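March 2021

I've been promising myself I'd write this one up since the shortlist went out, and now the rights have been cleared for all nine shorts on it I have no excuse left. So: short film funds, small ones, and why I think they're the best thing going in cinema at the moment. Get a cup of tea, it's a long one.

Some background for anyone new. I make short documentaries in the evenings and at weekends, and for the past while I've also been reading applications for the Golwood Shorts Fund, a tiny regional scheme that gives first-time directors enough money to hire a sound recordist and feed a crew. We had 175 applications this round. I read 100 of them myself, over a stretch of winter evenings with a blanket and a hot water bottle, and I'd happily do it all again tomorrow!

The thing I love most is how odd people's ideas are when they haven't yet learned what a funder is supposed to like. There was one about two sisters who run a ferry and haven't spoken for years except by timetable. There was one set entirely inside a choir's warm-up, with no singing of an actual song from start to finish, and I could hear it as I read. There was a very grumpy one about an allotment which made me laugh so loudly that I woke the dog.

And then the titles. I keep a list of good titles on the back page of my notebook and this year it spilled over on to the inside cover. My favourite belonged to a film that didn't get through, so I'll keep it to myself, but it had a comma in it in exactly the right place.

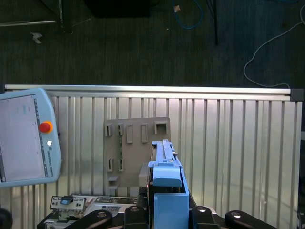 *Teach pendant on the left, with its big red stop button.*

Back to the applications. If you're thinking of putting one in next time, I do have a few thoughts, and they're only mine (the other readers like quite different things, which is why there's more than one of us).

Please tell us the story early. A surprising number of people spend their whole first page on their influences. I love influences! I could talk about influences all night. But I'm reading in a queue of other people's films and I want to meet yours by the second paragraph at the latest. A ferry, two sisters, a timetable. Lovely, I'm in.

Send a budget that looks like you've rung somebody up. It doesn't need to be pretty. One of the strongest we had was a plain spreadsheet with a note beside the van hire saying the firm wanted a deposit and the director's mum was cross about it. I believed every line. The ones that worry me are the very round ones, with the same figure for costume, catering and "other".

Don't be shy about sound. I say this every year and I'll say it again next year. Nearly everyone tells us about the camera, down to the lens, and then sound gets half a sentence. You can forgive a soft shot in a short film. You can't forgive a mumble you needed to hear.

The other readers and I meet online these days, with everybody's kitchen in the background, and our longest argument this time was about *Plendel*. It's a drama, fourteen pages in its first draft and much shorter now, about a woman who goes back to the seaside arcade where she had her first job, to help clear it out before it's sold. Hardly anything happens. She finds a coat. She plugs in a machine. Somebody she used to know walks past the window and doesn't come in. Half of us thought it was too slight and the other half (me, loudly) thought it was the best script in the pile. We went round and round for the best part of an evening and I came away hoarse and completely happy. It's on the shortlist.

The other one I'm daft about is *Ospina*, a documentary about a family bakery which has passed down through the daughters and is now run by the youngest, who doesn't like bread. She says so in the pitch video while shaping a loaf without looking at it. I've watched that clip more times than I've watched some features.
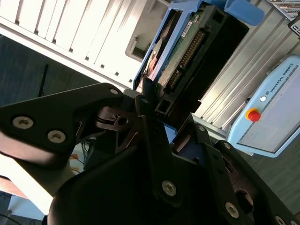 Keeping your footage safe is the least glamorous bit of making a film, and it's where new directors come unstuck. I lost a whole day of interviews on my second short because I had a single copy and a bag with a hole in it, and I can still remember the feeling in my stomach. So my rule now is two copies before anyone goes home, on two separate drives, in two separate houses. A hard disk in a blue plastic caddy, like the one held in the black gripper there, is the sort of thing I mean: a bright colour is a help when you're tired and hunting through a box. I've gone over to coloured tape on mine, green for the originals and yellow for the backup, and the label goes on before the footage does. Put the drives in your budget as well! We'll never mark you down for it.

While I'm on practical things, a few people asked after the last post what I edit on. It's a second-hand desktop that sounds like a hairdryer, plus a pair of decent headphones I saved up for. The headphones made more difference than any computer I've owned.

As for my own film, *Durik* is still going — slowly, but going. It's the one about the brass band and the river, and I've finally got a cut where the flood comes in at the right point. For months I had it near the start, because it's the most exciting footage I've got and I was impatient to show it off. A friend watched that version and said she'd stopped worrying about the band once the water went down. She was right, so the flood's now two thirds of the way through and the tuba player gets a proper introduction first. He deserves it. He has the best face I've ever filmed.

I still need an ending. There's a rehearsal where they all come in wrong and fall about laughing, and there's a quieter shot of the music stands being folded up, and I change my mind between them every time I sit down.

The shortlisted nine will be screened in June, all in one go with a break in the middle for ice cream. I'll put the booking details up on the blog once we have them, along with the running order. *Plendel* is going last if I get my way.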